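May
By Ona Org, Doltetti Process Safety Office

How to Set Up a Basket Sorting Station for a Humanoid Robot

These instructions apply to all tabletop sorting work carried out under the Brolero procedure. The lead operator reads them in full before the robot is powered.

Floor. Mark where the feet will stand before bringing the robot to the desk. Lay any trailing cable in one open loop on the side away from the arms. It must not pass under a foot or a desk leg.

Baskets. Use two baskets of the same type and place them within reach of the arm without a step. Write the category on the tabletop in front of each basket, in lowercase letters and plain words. Do not write on the basket itself, as baskets are exchanged between stations.

Objects. Choose items that clearly belong to one category. Keep spare items off the desk until they are called for.

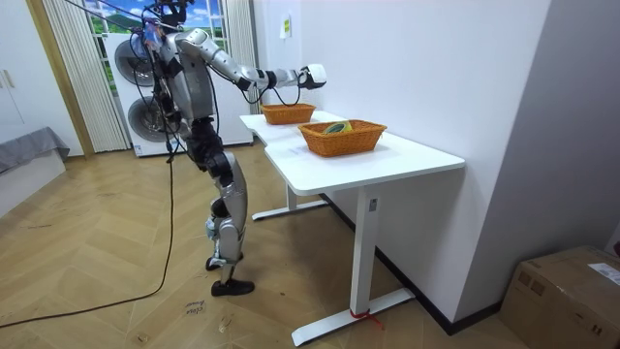
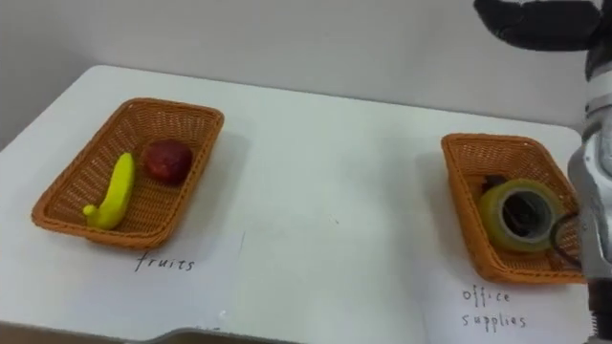
Sorting station with two woven baskets on a white desk. The second view shows the handwritten labels "fruits" and "office supplies".

Operation. Only the lead operator gives the start command. All other persons remain behind the robot's reach line, which is set at 590 mm beyond the fingertips of the extended arm. Should a hand touch the rim of a basket, stop the run and record the contact in the Plekel log. Do not move a basket while the arm is over the desk.

Closing. Return the arm to its rest position, remove power, and check the cable along its full length. Damaged cable is reported on Form 17 before the next run.

Contact: Doltetti Process Safety Office, Room 368
© Doltetti. All rights reserved. Back to top

This site uses cookies to remember your settings. Accept | Decline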